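Sillovier bulb swap runs out early, second date set for Saturday

By Barbara Czarnecka

SILLOVIER - Free light bulbs went fast at the town's first energy swap. All 300 starter kits were gone before lunch, with a line still out the door of the old Tomaszewski furniture store on Main.

The deal was simple. Bring in old bulbs, any kind, working or dead. Leave with a kit of 6 LEDs and a sheet on reading your electric bill. One kit per household. Nomora, the power company, paid for the kits and the town gave the space.
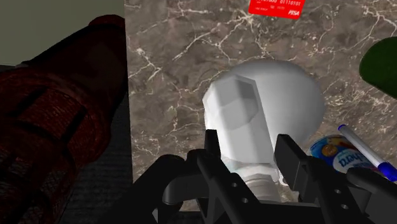 Power bills are what got most people in the door. Nomora raised its home rate in April and plenty of folks in line had the latest statement folded in a pocket. Kitchens came up a lot, lights on from breakfast to bedtime. A white bulb with a big rounded top, like the one lying on its side on the stone counter, is a familiar shape in homes now, but older houses north of the tracks still run on the hot glass kind. Those were piled up in the drop-off bins by 10 a.m.

Nomora says it has money for 3000 kits county wide this year. Sillovier's share hasn't been set yet. Town hall asked for more the same afternoon.

Not everyone left happy. Some drove in from Memiria and were told the kits were for Sillovier adresses only. The flyer didn't say so. Town hall says the new one will.

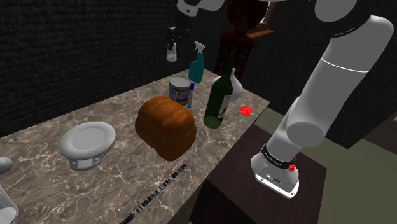
Denise, near the back of the line, said she had waited more than an hour with a bag of dead bulbs and would of liked a number or a ticket, something, so she'd know whether to stay. She plans to come back Saturday but wants the doors open earlier.

They will be. Doors at 8 a.m., same building, side entrance. The town has 310 kits on order for round two and tickets will be handed out down the line. Bring a bill or license showing a Sillovier address. No tube lights, no broken glass. Parking behind the store, not on Main.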